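Cloken announces the Voduvar, a compact camera with fewer things in it

RALTEDELL, December 28, 2025 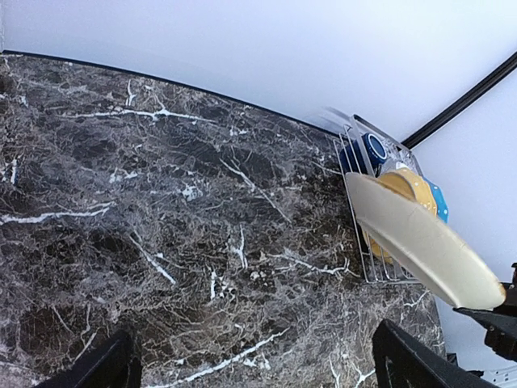

Cloken, the Raltedell camera maker, today announces the Voduvar, a pocket compact with a fixed lens, a proper viewfinder and a menu that fits on one screen. It goes on sale in the new year at £289, including a strap, a battery and a printed manual of 23 pages, four of which concern the strap.

The company is aware that most people already own a camera and that it also makes telephone calls. The Voduvar does not make telephone calls. It has no social feed, no beauty setting and no opinion on whether your sunset could do with more orange. It takes a photograph when the button is pressed and then waits, quite patiently, for the button to be pressed again.

Controls are limited to three dials on the top plate: one for shutter speed, one for aperture and one for exposure compensation. All three can be turned to a red A, at which point the camera will look after itself and the owner may concentrate on telling everyone to move in a bit. The dials click. Considerable effort went into the click, and an earlier version was rejected for sounding like a cheap biro.

The battery is good for 400 shots on a full charge, or fewer if you insist on checking each one straight afterwards. It charges over USB-C and can be swapped for a spare without tools, swearing or a visit to a service centre. Pictures are stored on an ordinary SD card, which is not supplied, the company having noticed that every household already has several in a drawer.

Cloken first showed a working sample in August, when it was met with polite interest and a great many questions about video. The Voduvar does record video. It does so for up to 30 minutes at a time, in a format most computers will open, and nothing more will be claimed for it here.

The body is made of aluminium with a rubber grip and comes in black or in a green that the marketing department wanted to call something else. It is sealed against drizzle. It is not waterproof, and the manual says so on the first page, the last page and the inside of the box.

A soft case by Assefa, the bag maker, will be sold separately. It has been cut so that the camera can be taken out with one hand, an arrangement that took nearly as long to get right as the lens cap. The lens cap is tethered. Cloken has met its customers.

The Voduvar will be stocked by independent camera shops and through Cloken's own website. Orders placed before the release date will be sent out in the order they arrive, with no numbered edition, founders' club or commemorative coin.

Review samples are available to the press on request. The company would like them back.

ENDS

Notes to editors

Cloken designs and assembles cameras in Raltedell. The name Voduvar does not mean anything in any language the company was able to check.

Product photographs, in black and in the green, can be had from the Cloken press office.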